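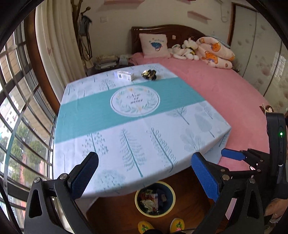

Flenolden: the book files

Hi, and welcome! This folder holds the working text and extras for Flenolden, my fantasy serial about a retired dungeon cook named Roman who inherits a cursed inn (and the seven ghosts who refuse to pay their tab). I keep it all as plain text so it opens on pretty much anything.

What's in here

chapters/ has the first 30 chapters, one file each.
maps/ has the road from the inn to Nesturthorpe, drawn by Ecaterina Vlad, who is much better with rivers than I am.
glossary.txt covers names, spells and swear words. Clirosex is a river god, by the way, and you say it "CLEE-ro-sex." Yes, I've heard all the jokes!
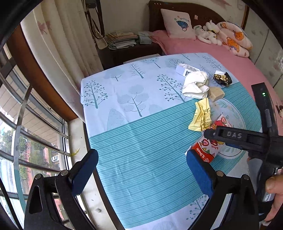 Chapters 1 to 4 were rewritten in September, so if you read the old opening, the goat is gone and Roman has a sister now. Sorry to the goat people. Chapter 19 still calls the innkeeper by her old name in a couple of spots, and I'll get to it.

Reading and sharing

Read it, print it, send it to a friend. Please don't sell it or record it as audio without asking me first. Fan art is very welcome, and fan fiction too, as long as you say it's yours.

Found a typo? Send me the chapter number and the sentence it's in, because my page numbers won't match yours. Book two is plotted but barely started.

Caradog Maddocks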